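Vendredi, presque minuit

Je devrais dormir mais je suis trop contente de ma journée pour éteindre la lumière. J'ai rangé. Tout l'après-midi et toute la soirée, avec la radio à fond et les fenêtres ouvertes malgré le froid de mars, et j'en ressors avec mal aux reins et une espèce de joie idiote que je veux noter avant qu'elle s'en aille.

Ça a commencé à cause d'une écharde. Rien du tout, un bout de bois sous l'ongle en descendant les étagères du couloir, et impossible de mettre la main sur une pince à épiler, ni sur un désinfectant, ni sur un pansement. J'avais des pansements dans la cuisine (périmés), une bande dans le tiroir à chaussettes, du sérum physiologique dans mon sac de piscine, et un thermomètre dans le pot à crayons. Le pot à crayons ! J'ai fini par sonner chez Rohani Lau, au troisième, qui m'a ouvert avec ses lunettes sur le front et m'a retiré l'écharde en deux secondes, debout sur le paillasson. Elle m'a demandé si j'avais au moins de quoi nettoyer. J'ai dit oui. J'ai menti.

Du coup je suis remontée avec une idée fixe : une boîte. Une seule boîte pour tout ce qui soigne, nettoie, dépanne, à un endroit que je saurais retrouver dans le noir. Et comme je ne sais pas faire les choses à moitié, j'ai tout sorti. Tout ce qui traînait dans la salle de bains, la cuisine, l'entrée, les poches de manteaux. J'ai étalé ça sur le lit et j'ai commencé à trier.

Quel bonheur, le tri ! Je l'oublie à chaque fois. Pendant une heure c'est affreux, on a l'impression d'avoir empiré les choses, et puis tout d'un coup les tas se mettent à ressembler à quelque chose. Un tas pour la pharmacie (les périmés, il faudra que je les rapporte chez Yusof au bas de la rue, ils les reprennent). Un tas pour la salle de bains. Un tas pour la valise, parce que je pars bientôt et que je me suis dit que j'allais faire d'une pierre deux coups. Et un quatrième tas, honteux, pour les choses dont je ne sais pas à quoi elles servent - un embout en caoutchouc, une clé minuscule, un bouchon qui ne ferme rien de ce que je possède.

La clé, j'ai essayé toutes les serrures de l'appartement. Rien. Je la garde quand même.

Pour la boîte, j'ai hésité longtemps. J'avais d'abord pris une ancienne boîte à biscuits, ronde, très jolie, et dans une boîte ronde rien ne tient, on perd toute la place sur les bords. Il me fallait des angles ! Je l'ai donc rendue à ses biscuits et je suis passée au rectangulaire. Là, c'est devenu un jeu. Mettre, enlever, tourner d'un quart, remettre. Je crois que j'aurais pu faire ça comme métier. Les lingettes à l'alcool vont au-dessus, c'est ma grande décision de la soirée : c'est ce que j'attrape le plus souvent, donc le clapet vers le haut, accessible d'une main, et tant pis pour ce qu'il y a dessous.

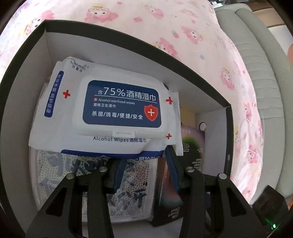

Tanvir, à qui j'ai raconté ça au téléphone, m'a dit que j'étais la seule personne de sa connaissance capable de parler vingt minutes d'une boîte. Je l'ai pris comme un compliment. Il faut dire que Tanvir Kanagaratnam vit avec deux tabourets et une poêle, il n'a pas de tas, lui, il n'a même pas de quoi faire un tas. Mais il a fini par me demander ce qu'il devait mettre dans la sienne, s'il en faisait une, et j'ai senti que j'avais gagné quelque chose.

On a donc fait la liste ensemble, pour lui. Pansements, compresses, une pince, du ruban adhésif, des lingettes, quelque chose contre la fièvre, le papier avec les numéros. Il voulait ajouter un tire-bouchon. J'ai cédé sur le tire-bouchon.

C'est drôle comme ces emballages me plaisent, au fond. Je ne parle pas un mot de chinois et je me suis surprise à regarder celui des lingettes comme on regarde une affiche, avec son bleu marine et ses petites croix rouges. « Alcohol sterilized wipes », 75 %, voilà tout ce que je comprends. Hidayah saurait me lire une partie du reste, elle a fait trois ans de cours du soir et elle adore qu'on lui demande. Je lui montrerai dimanche. Elle va me faire répéter les mots jusqu'à ce que je les prononce bien, et ça durera tout le repas, et j'aurai oublié au dessert.

Ensuite, le couloir. J'avais laissé les étagères en plan à cause de l'écharde, il a bien fallu y revenir. Ce sont les étagères Damwood que Ridwan m'a données en déménageant, celles qu'il avait montées à l'envers et qu'on n'a jamais osé redémonter. Eh bien je les ai redémontées ! Toute seule, avec le tournevis jaune. Trente-trois vis, j'ai le droit de les compter, c'est moi qui les ai eues dans la paume de la main. Il en manquait une à l'arrivée. Elle était dans ma pantoufle.

Remontées à l'endroit, elles sont plus profondes, on peut y mettre les draps pliés en deux et pas en quatre, c'est une révolution. J'ai rangé les draps par lit, puis les serviettes, puis les nappes dont je ne me sers jamais et que je n'arrive pas à donner. Celle de ma grand-mère avec les cerises, je l'ai dépliée juste pour la voir. Elle a toujours sa tache. Je me souviens très bien du repas de la tache, et de qui l'a faite, et de qui s'est fait gronder à sa place (moi).

J'ai retrouvé aussi, coincée derrière, une pochette de vieilles factures Bitel, du temps où j'habitais avec Rhea. Il y avait au dos de l'une d'elles une partie de petit bac, écrite au crayon, avec nos deux écritures qui se disputent la marge. Rhea Mercado avait mis « daim » à la fois en animal et en matière et s'était compté les points deux fois. Je lui ai envoyé une photo tout de suite, sans un mot. Elle a répondu « et alors ? c'est valable ». J'ai ri toute seule au milieu des draps.

Le reste des factures, à la corbeille à papier. Deux sacs descendus, un troisième qui attend devant la porte parce que je n'avais plus de jambes.

Ce qui reste à faire :

- rapporter les périmés chez Yusof
- rendre la perceuse à Ridwan (il va croire que je l'ai perdue)
- trouver une vraie place pour l'aspirateur
- acheter des étiquettes, des belles, qui collent
- la valise !!

La valise, je l'ai tout de même commencée. J'ai posé dedans les chaussures et le gros pull, et puis je me suis assise à côté et j'ai mangé une tartine par terre, le dos contre le lit, en regardant mon couloir. On le voit en entier de là, avec la porte ouverte. Je n'avais jamais remarqué qu'il était aussi long. J'ai failli appeler Tanvir pour lui dire, et puis je me suis retenue, il se lève tôt.

J'ai toujours cru que je n'étais pas quelqu'un d'ordonné. Maman le disait, les profs le disaient, Ridwan Sinaga le dit encore quand il cherche une fourchette chez moi. Mais ce soir je crois surtout que je n'avais pas assez de boîtes. Enfin, on verra combien de temps ça tient ! L'année dernière, j'avais classé les épices par ordre alphabétique et au bout d'une semaine le cumin était avec les thés.

Pour la boîte de secours, j'ai choisi l'étagère du milieu, à gauche, à hauteur de coude. J'ai fait l'essai les yeux fermés depuis le lit : sept pas, la main sur le mur, et hop. J'ai recommencé trois fois, et à la troisième j'ai tapé mon orteil contre le sac de papiers. Pas de sang, donc je n'ai même pas pu l'inaugurer.

Demain, passer chez Rohani avec des mandarines pour la remercier, et lui avouer, pour le désinfectant. Elle l'avait sûrement deviné. Et lui demander si la petite clé lui dit quelque chose, elle est dans l'immeuble depuis bien plus longtemps que moi, peut-être que c'est celle d'une ancienne boîte aux lettres ou du local à vélos.

J'entends le dernier bus qui tourne au coin. J'éteins.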